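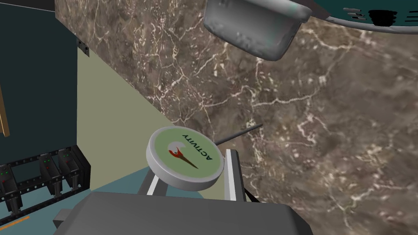 Dellel is the simulated half of our robotics club's year, and we're really excited to finally put it somewhere other people can use it! It holds 457 short episodes of an arm working in made-up rooms, all rendered, all built by students between January and the end of spring term. We wanted rooms with plenty going on in them, so a single view can have marble and plain painted wall meeting at a slant, a rack with tiny red and green lights, and a round gauge with a pale green face marked ACTIVITY. That dial is a good test for anything you train on reading text, as the word comes out inverted from where the gripper sits. Please don't rotate those images to "fix" them – the orientation is part of the data.

Search this site Enter keywords Go

What you get

One folder per episode. Inside each folder are the rendered images, a plain text file of joint positions, and a notes file written by whoever ran the episode. The notes vary a lot. Janelle Calimlim wrote full paragraphs, and some of the rest of us wrote "ok" (sorry!). If you only read a few, read hers.

The episodes are split into 2 sets:

Madisau – reaching and stopping near a target. Start with this one. The motions are slow and the files are small.

Lagman – longer runs with more clutter and more turning of the wrist. Harder, and a lot more fun.

Rooms are shared between the sets, so if you want to test on rooms your model has never seen, split by the room name in the notes file and ignore the set names.

How it was made

The club has 26 members this year and nearly all of us drove the arm at some point, mostly on Monday after school on the lab computers. Driving is done with a game controller through Vikgate, our own little control program, which Chun-hung Yu started as a class project and has kept patching ever since. Surfaces and props are swapped by a script. Sometimes the script picks a lovely kitchen and sometimes it picks something very strange, and we kept both kinds.

Images are saved once every few steps, up to 3000 per episode. Most runs stop well short of that.

Known problems

Parts of objects sometimes pass through each other, mostly with thin things like rods and wires.

The gripper can block a lot of the lower part of the view. We tried moving the camera up and lost sight of the fingertips in the Lagman runs, so we moved it back.

A few joint files have a repeated first line. The loader skips it, but if you write your own loader, check for it.

Lighting is fixed within an episode. We'd love to change that next year.

Using it

Unzip everything into one folder, keep the names as they are, and run the loader from inside it. The loader prints the name of each episode as it goes, and if it stops on one, the trouble is almost always a missing notes file. An empty file with the right name gets it moving again.

Student teams are welcome to use Dellel for class work, science fairs and competitions. Put the name in your write-up and send us a copy, we read every single one. Bug reports go to Chun-hung, and new room ideas go to Janelle, who already has a long list and wants it longer.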